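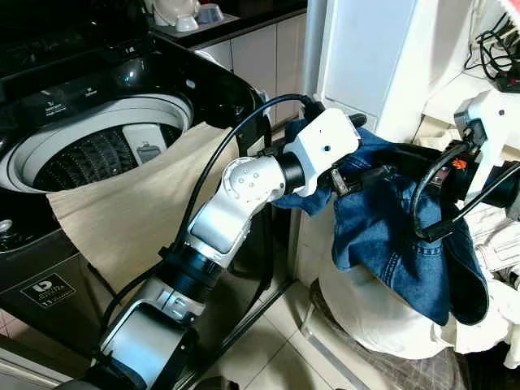 4.2 The lip, the bag and the things left behind

The literature on home laundry is generous on the subject of detergent and nearly silent on what happens between the bag and the drum. We take this to be an oversight. In the Cletness diaries, loading accounted for more written complaints than drying, folding and ironing put together, and several of those complaints ran to a second page.

Figure 3 gives the arrangement that our coding scheme calls a split load: one piece draped over the front lip of a top-loading washer, jeans bunched over a white cloth bag, and the bulk of the decision still to be made. Participants rarely had a word for this stage. When asked, one offered "laundry," which we coded as a refusal.

The lip deserves a section of its own and gets a paragraph. On a top loader the rim of the opening sits at a handy height and invites draping, and people drape. In the diaries a cloth left over the lip could mean that it was next in, that it was waiting for a lighter load, or that its owner had gone to answer the door. The three meanings look identical from across the room, and in shared households this led to trouble. Matsuda's earlier report on the Campbell apartments treats the lip as a "pending tray" for fabric. We keep the term, with the reservation that a pending tray is usually emptied by the person who filled it.

Denim raised a separate problem. Jeans are heavy for their size, they hold a fold, and they tend to leave a bag with company. Our diarists disliked handling them and put them off, so that a pair at the top of a bag was often moved aside to reach the shirts and then put back on top of the bag, where it was in the way again. We logged this as one handling event. Toshio Matsuda argued for 2, and after a long afternoon in April he was given a footnote.

Small objects in the drum were the last category and the least orderly. The coding sheet asked whether anything other than clothing was inside the basket before the load went in. It did not ask what. The coders, left to themselves, used "item," "thing" and, in one stretch of 45 entries, a question mark. The small white rectangular object against the wall of the basket in Figure 3 is entered as "item," and we have not tried to improve on that.

Of the 1,449 loading events in the full set, those from the Plultbridge households were coded twice. Disagreement between coders was concentrated in the lip category, for the reasons given above, and in the boundary between "in the bag" and "on the bag," which the Skindex manual does not settle. The version of the manual used here is the one dated 24/03/2023 – later versions add a diagram, which made matters worse.

We set the threshold for a stalled load at 20 minutes without a change in the position of any garment. A shorter threshold caught people looking for the scoop.

Figure 3. Split load at a black top-loading washer. Beige cloth over the front lip; blue jeans over a white cloth bag, right.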